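Zaveo Wrist Kit: review
Posted October 5, 2019 in Arms and Grippers

The Zaveo is a clip-on wrist camera and two-finger gripper sold as one unit for small bench arms. Ours went on a Plulberg arm bolted to a wooden worktop. Fitting took 16 minutes with the supplied hex key. The printed manual skips the cable clamp, so check the PDF first.

The gripper opens to 71 mm and weighs 145 g without the cable. Closing force is set in software, in steps that are too coarse at the low end. A paper cup survives the lowest setting; the next one up creases it.

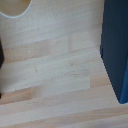

Image quality is modest. Edges are soft at working height and slanted edges show stepping, which upset the supplied edge finder more than once. Colour separation is better. Dark blue against pale wood was picked out on every run, while tan on the same wood needed the threshold lowered by hand. Under even light the exposure held steady.

The Hsueh driver installed cleanly. It dropped the video feed 3 times in a full day of use, and each time the arm stopped as it should. Firmware from January is still the current version.

Besness sells a stiffer gripper, but without a camera. For light sorting at a fixed bench the Zaveo is adequate. For small parts, look elsewhere.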